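Category: Company News / Product Safety
Last updated: July 12, 2022

Vustosbridge Pauses Two-Arm Letter Sorting Demos After Gripper Fault, Shares What We Found

I'm Rekha Bhat, and I run the tabletop robotics group at Vustosbridge. Usually these releases come from our marketing folks, but this one's about something that went wrong on my bench, so I asked if I could write it myself (they said yes, pretty quickly!).

In April, during a long run of our letter sorting task, the left arm didn't stop when it was told to. The stop command went out, the right arm froze like it should, and the left one kept closing its gripper for another 268 milliseconds. It had a foam letter in its fingers, so the damage was one squashed letter. No one was hurt and no one was reaching over the table. Still, a stop has to be a stop, and we shut down both arms that afternoon and called our customers the next morning.

The task is a simple one, and that's why we like it for testing. Foam letters go out on the table, some on plates and some loose, and the arms pick them up and put them where they're told. It's soft stuff, it's light, and you find out fast when a grip is off.

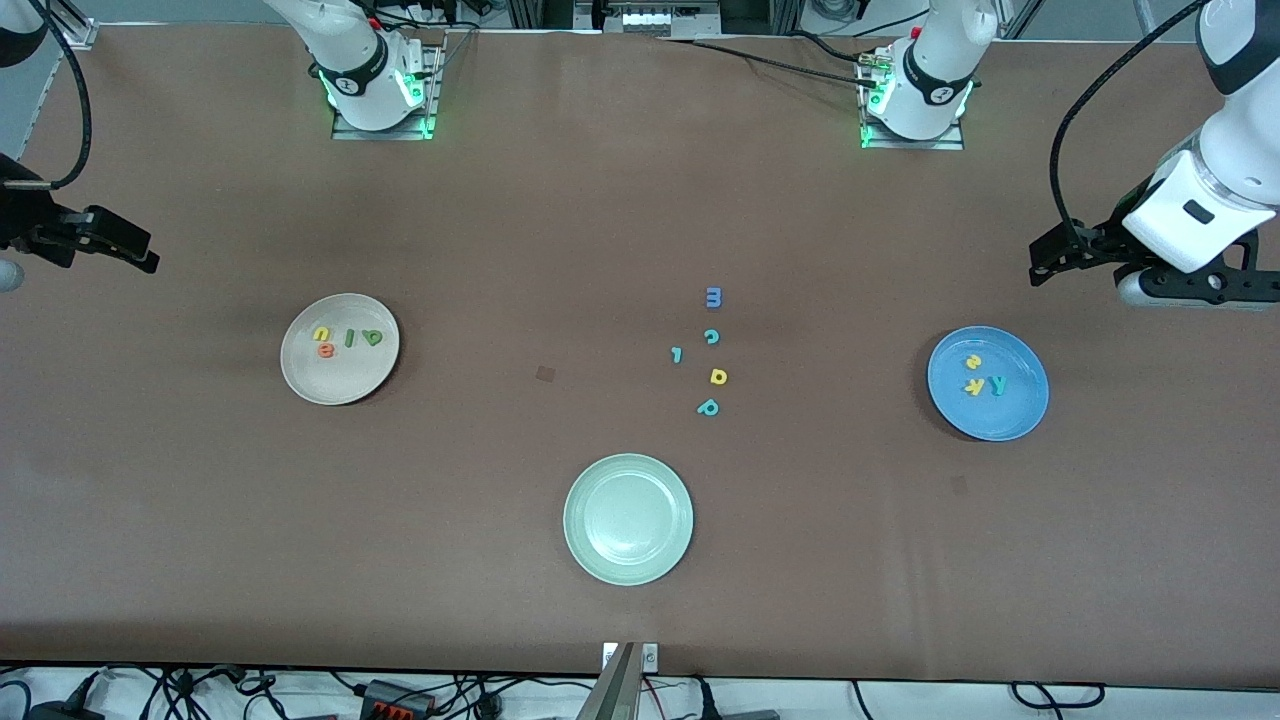
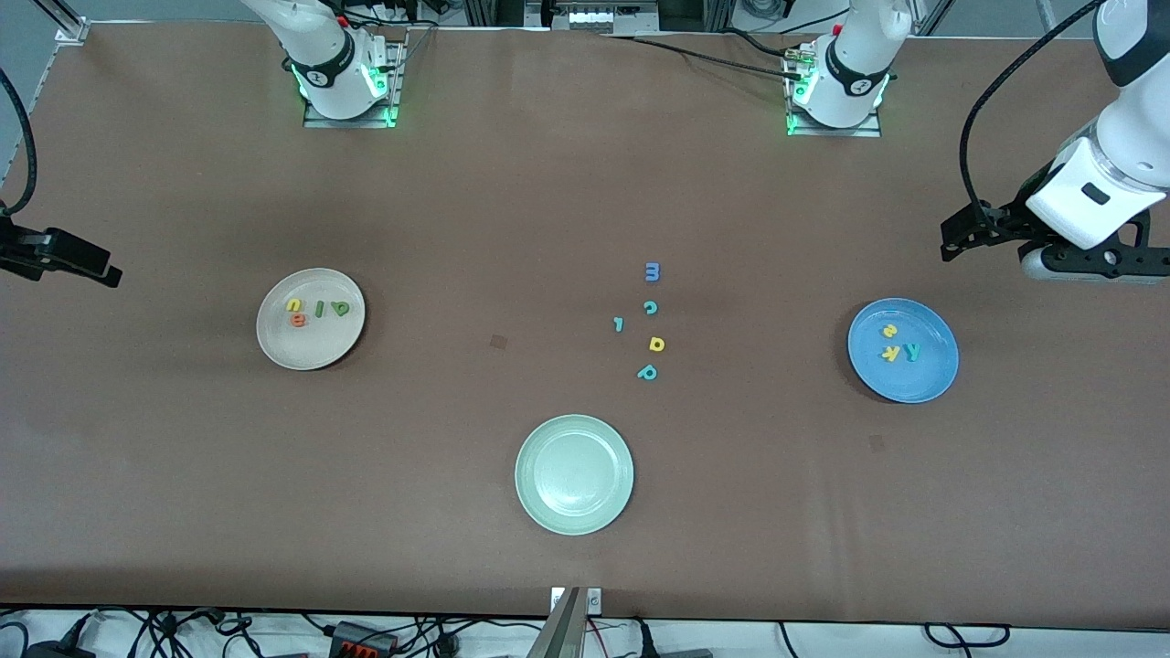 The letter sorting table, with both arms mounted at the far edge and the pale green plate empty.

So what happened? We sent the gripper controller to Petetti, who build it for us, and they traced the delay to a message queue that could fill up when the gripper was reporting its position too often. The stop message was sitting in line behind a bunch of old position reports. Not great! The right arm runs the same code, by the way, and we got it to do the same thing on the 70th try, so please don't assume you're fine if you've only ever seen one arm act up.

Petetti's fix gives the stop message its own lane. We loaded it on both arms and ran 1000 stops in a row with the grippers opening, closing and holding letters, and every one of them landed inside our limit. Fung, the outside lab we use for safety checks, is now repeating those runs on its own table, and I'll post their report whether I like it or not.

If you have a Bundard table kit from us, please install controller update 2 before you run both arms together. Until you've done that, run one arm at a time at low speed, keep your hands off the table while the power's on, and use the wall switch if you need to stop in a hurry. The update is free, and if you'd rather have us do it, we'll come out and do it.

I know some of you had classes and open days planned around these kits, and I'm sorry for the scramble. Our own demos stay off the calendar until the Fung report is in. Questions can come straight to me through the press desk.

Contact: Vustosbridge Press Desk | © 2022 Vustosbridge. All rights reserved. | Back to top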